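Stoncombe Furnished Residences
Bedroom Standards Working Meeting
Minutes

Held October 29, 2007, in the ground floor office, following a visit to the sample bedroom.

Attendance: Operations (chair and minutes), Housekeeping, Purchasing, Maintenance. Veres was represented for items 3 and 4 only. Vevasier sent written comments, which were read under item 6.

1. Minutes of the previous meeting

The minutes of the June meeting were approved with one correction. Under "Pillows," the words "two per bed" are to read "two per sleeper." Purchasing had already ordered on the corrected basis and no change to the order is needed.

2. Matters arising

Mattress labels. All mattresses in the east building now carry a dated label at the foot end. The west building is outstanding. Housekeeping asked that the label be placed on the side panel in the west building, as the foot-end labels are hidden by the bed base when the mattress is rotated. Agreed. East building labels stay as they are until the next rotation.

Laundry bags. Trial of the drawstring bags continues. The cord locks have failed on several bags and these have been set aside for return to Adus. Adus has offered credit and not replacement. Purchasing to reply.

Stain log. The log is being filled in at the laundry but not at the point of stripping, so the unit number is missing on most lines. Housekeeping will move the log sheets onto the floor carts.

3. Sheets

Veres presented the revised fitted and flat sheets. The revised fitted sheet has a deeper pocket and elastic on all four sides. The present stock has elastic at the corners only.

Housekeeping reported on handling. The deeper pocket takes longer to fit at the first two corners and less time at the last two. On the larger mattresses the present sheet pulls off at the head end when the bed is used as a folding surface, which is now common practice on turnover days. The revised sheet held during the trial.

Color was discussed at some length. White is the current standard. Sage green was put forward by Housekeeping on the grounds that a colored sheet is sorted faster and is not mixed with the white hotel-weight stock still in circulation. Purchasing objected to a second color being held in the same store. Veres stated that the green is a fiber-reactive dye and is to be washed on the colored program with no bleach. Housekeeping confirmed that the colored program is available on both large machines but not on the small one.

Decision: sage green is approved for large beds only. White is kept for single and twin beds. The two colors are to be shelved on opposite sides of the linen room, with the green on the window side.

Decision: no flat sheet in green will be bought until the present flat stock has run down. A green fitted sheet with a white flat sheet is acceptable in the meantime.

Veres quoted for an initial order of 1000 pieces, with a lower unit price at 3000. Purchasing considers the larger quantity excessive for large beds alone. The initial order will be placed at the smaller quantity, and Veres is asked to hold the lower price open for a repeat order within the same contract year. Veres will confirm in writing. 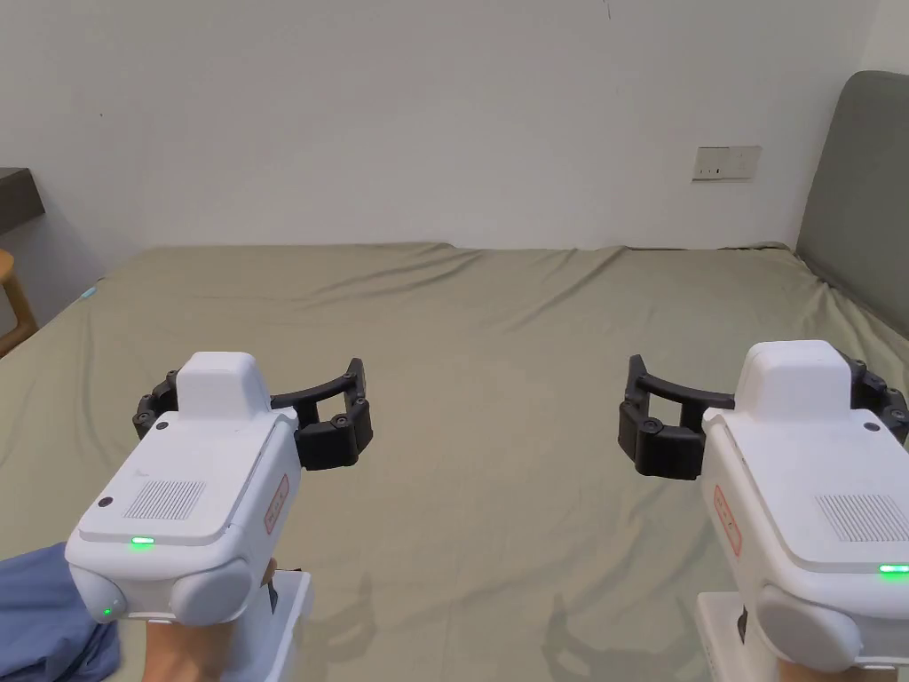

4. Duvets and covers

4.1 Cover closure. The button closure is to be dropped. Missing buttons accounted for most of the repairs sent out since June. Veres offered a concealed zipper or an envelope end. The envelope end was preferred by Housekeeping. The zipper was preferred by Purchasing on price. Six covers of each type will be put through the wash cycle and brought to the next meeting.

4.2 Cover color. Cream-white is retained for all bed sizes. Veres noted that the cream shade will move toward white with repeated hot washing and that covers from different batches should not be paired on twin beds. Housekeeping asked for a batch mark on the inner seam. Veres to price.

4.3 Finish on the bed. The written standard calls for a duvet "free of creases." Housekeeping considers this cannot be met without pressing in place. The wording was changed to "smoothed by hand from the center to the edges, with no hard folds." Soft wrinkles are acceptable.

4.4 Fill. No change.

The Veres representative left the meeting at this point.

5. Folding and sorting on the bed

Housekeeping tabled a draft method sheet for folding guest and household laundry in the bedroom. The draft follows existing practice with some changes in order.

The bed is to be fully made before any clothing is placed on it. Folding on a bare mattress or on a mattress protector is no longer permitted. Where the bed is being stripped the same day, folding is done first and the strip follows.

Garments are to be lifted singly from the pile, opened out, and laid flat. The draft had them shaken out over the bed. Maintenance asked for this to be struck because of lint on the heater covers, and it was struck.

Denim and other heavier cottons are to be folded before light items and stacked at the foot end. Light-colored denim is to be kept apart from dark denim at every stage, including on the bed, since there have been two cases of dye transfer to cream covers. Both covers were withdrawn. The meeting discussed whether a plain cotton sheet should be spread over the duvet as a barrier. It was agreed that a barrier sheet is required for dark denim and optional for light blue.

Gathered or bunched cloth should be pulled out to the hems before the first fold. Housekeeping noted that staff tend to take hold of a garment at the middle, which leaves the edges hanging and the creases set in the body of the cloth. The method sheet will state that trousers are picked up at the waistband and shirts at the shoulder seams. Small items may be picked up at any point. 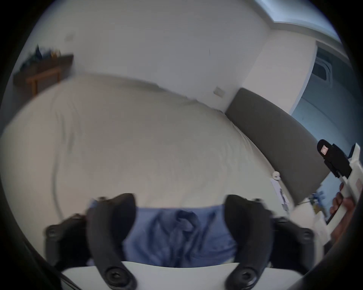

Finished stacks are to be no higher than a spread hand and are moved to the closet shelf on completion. Stacks are not to be left against the headboard. The draft allowed this, and the allowance was removed.

Single socks go in the marked tray on the cart. They are not to be left on side tables.

The method sheet was approved with the changes above. Housekeeping will issue it to both buildings and put a laminated copy on each cart.

6. Headboards and bed position

Vevasier's written comments were read. The supplier recommends that upholstered headboards be vacuumed with a soft brush head and spot cleaned with a damp cloth only. Solvent cleaners are excluded under the terms of sale. The present cleaning list includes a solvent spray, which is to be withdrawn from the bedroom kit.

The dark gray padded headboard is confirmed as standard for large beds. It stands against the wall. Vevasier advises a fixing bracket at each end where the bed is moved often. Maintenance does not consider the bracket necessary on plastered walls and would prefer felt pads on the rear face. Pads will be tried on one floor.

Marks on the white wall paint at headboard height were raised by Maintenance. Touch-up has been done with two different whites and the patches show in daylight. One paint is to be used from now on. The paint code will be written inside the fuse cabinet door of each unit.

7. Outlets, switches, and cables

In the sample bedroom there is an outlet on the wall just above the point where the headboard meets the corner of the bed. Maintenance considers the position acceptable. It can be reached without moving the bed, and a plug does not foul the padding. Bed positions in other units vary and several outlets are fully covered. Maintenance will survey these.

Cables lying over the bed were discussed. A thin white cable is hard to see against a cream-white duvet and can be folded into the linen when the bed is stripped. One charger was recovered from a washing machine filter in the west building. The stripping procedure will be amended so that the bed surface is swept by hand before the cover is lifted. Guest cables are to be coiled and placed on the nearest shelf or table. They are not to be unplugged.

Switch plates are to be wiped at every turnover. This was on the old list and had been left off the new one by mistake.

8. Side furniture

Dark wood shelves and side tables remain standard. Housekeeping reported that small items left on top are moved to dust and not put back in the same place, which has led to complaints from long-stay guests. For long-stay units, tops are to be dusted around the items. For turnover units, tops are to be cleared completely and any property logged.

Adus has proposed a lighter table with a laminate top. A sample was requested. No decision.

9. Windows

Blinds are to be left open on completion of the room. Curtain samples were not available and the item is carried forward.

10. Budget

The unspent balance on the bedroom line is $940. Purchasing proposed that it be applied to the cover trial under 4.1 and to the felt pads under item 6. Agreed. The sheet order is charged to the linen line and does not affect this balance.

11. Actions

Purchasing: reply to Adus on laundry bag credit; place sheet order with Veres; request table sample; remove solvent spray from the reorder list.

Housekeeping: move stain log to carts; amend duvet wording; issue folding method sheet; amend stripping procedure; restore switch plates to the turnover list; run wash cycle on trial covers.

Maintenance: fit felt pads on one floor; record paint code in fuse cabinets; survey covered outlets; label west building mattresses.

Operations: carry forward curtains; circulate these minutes; forward items 4 and 6 to the suppliers concerned.

12. Next meeting

Date to be set once the cover trial is complete. Trial covers to be laid out before the meeting opens.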